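Home | Threads | Saved | Search
Filed under: desks & small spaces, work room diary

ok so the big white table. thread, probably long, typing this between two other things 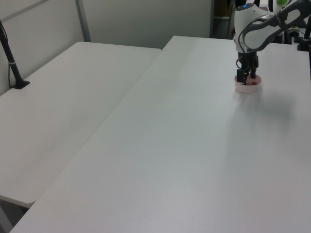 1/ been wanting to write up the table situation for ages. short version, two white tables with a gap between, gray partitions behind, next to nothing on top. took me till August to get here and I'm weirdly proud of it

2/ old setup was one brown door on trestles. loved it, it sagged. everything rolled to the middle, pens, tape, one time an entire orange

3/ looked at the Talavera first. gorgeous. 1,159 for a TABLE. closed the tab, opened the tab, closed the tab

4/ went with the Drallidine in the end, 901 for the pair with delivery. matte top. people keep asking if matte is worth it and yes, gloss was giving me a headache by 4pm with the overhead lights on

5/ matte does show pencil though. and coffee if you leave it. damp cloth, tiny bit of dish soap, go over it again with a dry one or you get streaks. do NOT use the melamine sponge, it leaves a shiny patch and then the shiny patch is all you can see forever

6/ the gap. everybody wants to push them together. I had them together for 9 days and hated it. bump one and the other one goes too. plus crumbs get down the crack and you can't reach them, you need a ruler

7/ so, gap. wide enough to get the vacuum head down. narrow enough that I'm not tempted to store stuff in there (I was tempted. there was a box. box is gone)

8/ rounded corners on the second table were not a choice, it just came like that and now I'd pay extra. my hip thanks Drallidine. old table had a corner that got me every single mornign

9/ rule for the top is small stuff lives in a cup. one round white cup with a pinkish rim, shallow-ish. if it doesnt fit in the cup it goes in a drawer. thats the system, thats all of it

10/ why a cup and not a tray: a tray is just a smaller desk. you fill it. I've had three trays and each one turned into a pile with edges

11/ ok yes white cup on white table, I know, someone already replied. I find it fine, the rim helps. you could do a blue one if you lose things

12/ the clamp on the second table: pole is black, clamp base holds it to the tabletop, cable goes down alongside it. clamp > drilling, always. put a scrap of felt under a clamp if your top is soft, and check how thick your tabletop is BEFORE you order. I've sent one back for being too small. 116 in return shipping over the years on clamps and brackets, dont be me

13/ cable thing. follow the pole down with it, dont let it swing across. I use those reusable ties from Lurkix, the plain ones. the colored ones let go in the heat

14/ partitions. light gray, came with the room. was going to paint them and then didn't. they're a bit officey but they stop the visual noise, you look up from the table and theres just gray. kind of restful? a friend said dentist. whatever

15/ no pinning stuff on them either. tried, got up to a full wall of sticky notes in a week, took em all down in a mood

16/ end of day is maybe two minutes. drawer, cup, wipe, lights. if I skip the wipe I skip it for a week so I dont skip it

17/ things still wrong: the floor under there is dark and collects dust and I only see it when I drop something. want a little strip light for underneath. also the big one wobbles a hair on the near side, need to redo the feet

18/ someone asked about chair height, different thread, I have Opinions. gotta run, will answer the legs question tonight when I find the allen key

posted by Ela

Contact | © Ela's work room diary | Back to top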